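Stories > Short Fiction > The Upstairs Room

9 min read

The Upstairs Room

The studio was on the second floor of the old Costigan building in Kirkport, over a shop that sold vacuum cleaner parts. Saskia Partington had signed the lease in September, when the landlord was still willing to go down to 812 dollars a month. By the time the radiators came on she had taught every morning class herself and most of the evening ones.

Iman Berrada came up the stairs at twenty past six in the morning, carrying a mat that belonged to somebody else. She had the name of the place written on an envelope.

"Is this Pluvmont Yoga?"

"It is," Saskia said. "Shoes on the rack."

The class was small. There was a mail carrier who had to leave before the final rest, and a retired couple who always took the spots by the window. Iman went to the back wall. She kept her socks on until Saskia told her she would slip, and then she took them off and folded one inside the other.

They started lying down. Saskia had learned to teach at Trovwood, a farm two hours inland where an old man had made them lie on a barn floor for most of the first week. She had hated it. She had paid for the month with money her mother left her, and she lay there looking at the rafters and thinking about what else the money could have bought. On the eighth day she stopped thinking about it for a few minutes. She had never found a better way to explain to people what the training was.

"Let your feet fall open," she said.

Iman's feet stayed pointed at the ceiling.

They did the standing poses and the long forward bend. The mail carrier left. Downstairs somebody unlocked the shop and turned on a radio. When Saskia dimmed the lights for the rest at the end, Iman sat up, rolled the borrowed mat, and waited with her back against the wall until it was over.

She came again the next morning, and the one after that. She paid in cash, one class at a time. In the third week Saskia asked if she wanted a card, which would be cheaper.

"I don't know how long I'm staying," Iman said.

"In town?"

"In town. I'm at my brother's."

Saskia wrote her a receipt. She wrote everybody a receipt, in a carbon book, because the old man at Trovwood had been ruined by a box of missing ones. The farm had closed the winter after she trained there. The tax people came, and the students who lived in the cabins had to find somewhere else to go. He had died in a rented room in another state. Saskia had heard about it from a woman she barely remembered, in a phone call that lasted less than five minutes.

By the first snow the studio was short on rent. Saskia sat on the floor after the noon class with the carbon book and a calculator. She was 200 dollars under, and the heating bill hadn't come yet. Iman had stayed behind to put the blocks back on the shelf. She did this without being asked, and she put them back wrong every time, with the labels facing the wall.

"You should have a class at night for people who work late," Iman said.

"I have one at seven."

"Nine. The hospital laundry lets out at eight thirty. My brother's wife works there. They all go and sit in the diner because they can't sleep."

Saskia said she would think about it. She didn't want to teach at nine. She got up at five, and she already went to bed with her knees hurting.

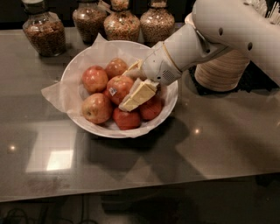
She thought about it for two days, and then she put a notice on the street door. Four women came the first night, still in their work shoes, and Iman's sister-in-law was one of them. They talked through the breathing. One of them laughed every time Saskia said the word "sacrum." Saskia cut the standing poses short and had them lie down early, with blankets, and turned the lights off completely.

Iman was at the back wall. She lay down with the others. After a while Saskia walked around the room in the dark, the way she had been taught to, stepping between the mats and listening. Two of the women were asleep. Iman was on her back with one arm over her eyes, and her feet had fallen open.

Saskia let them stay until ten. Then she turned on the lamp by the door and said good night to each of them, and wrote the receipts. Iman was the last one out. She had the borrowed mat under her arm and stopped at the desk.

"How much is the card?" she asked.

Saskia told her.

"I'd have to pay for it in two parts."

"That's fine," Saskia said, and she turned to a clean page in the book.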